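Hardware Test Engineer (analogue and power), Pivham

Kuusk is looking for a test engineer to join the small group that checks other people's claims about voltage regulators, current sensors and the boards they end up on. Full time, permanent, based in Pivham.

We read a lot of datasheets and believe very few of them at first sight. The headline figure on page one was usually taken at room temperature, at one load, on a layout that no customer would ever be allowed to build. Our job is to find out what the part does on an ordinary board in a warm box. Sometimes it does what the maker says. We like it when that happens, and we write it down just as carefully.

What you would do

Most of your time would go on Prundodus, our in-house programme for second-source parts. There are 118 regulators on the list at present and the list will not get shorter. You would set up load and line tests, measure start-up and dropout, and look into the parts that behave oddly. You would also write up results for engineers who were hoping for a different answer — this takes more patience than the measuring.

You would share the thermal chamber with the Pleresico team. The booking system works if people use it.

What we need

You can solder small parts by hand and rework your own mistakes. You know how a probe's ground lead can spoil a ripple measurement, and you have been caught out by it at least once. You can write enough Python to run a supply and a meter overnight. You write plain English.

A degree is fine. So is an apprenticeship, or a long spell in repair. We have met people with all three who could not tell us why they trusted a reading, so expect that question.

What we are wary of

CVs that claim expert knowledge of 30 tools. Cover letters that say you are passionate about power conversion. We doubt it, and you don't need to be.

Terms

Hours are 37.5 a week, with some choice over when you start. Bench work means being in the building four days out of five. There is a training allowance of £600 a year, to be spent on something you can explain the use of. Start date is September, or sooner if your notice allows.

How to apply

Send a CV and one page on a measurement you got wrong and how you found out. Write to Drita Georgiev at the Pivham office. No agencies, please.
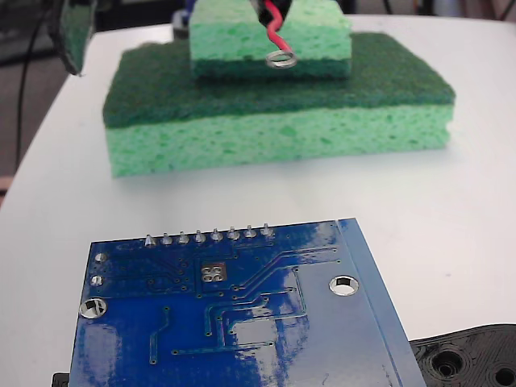

The interview has a practical part, and it matters more to us than the talking. You will get a board with a fault, a bench supply, a scope and 99 minutes. We don't mind if you fail to find the fault, provided you can say what you ruled out. We do mind about handling. A blue circuit board and a green kitchen sponge can share a white table without harm, but take the scouring side to the solder joints and we will want to hear your reasons. Ask for whatever else you need on the day, and query the schematic if it looks wrong to you.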